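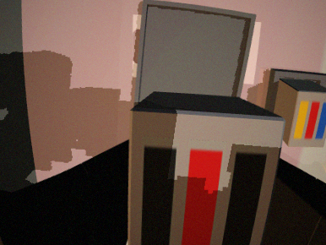
Teleoperating an arm in simulation is cheap, and that is the main argument against how we use it. At Plivside we recorded 852 remote demonstrations of one pick-and-place task and kept 238. The rest had pauses, overshoots and second tries, and we threw them out as noise.

I think that was a mistake. A policy trained only on clean runs has never seen a recovery. Ours failed the first time it drifted off the path.

Brock Hiebert argues that hand guiding fixes this, as the operator feels contact directly. It helps with force. It does nothing for selection. Two operators who correct their errors on the record are worth more than a larger set of perfect takes. Keep the bad approaches, label them, and train on the corrections.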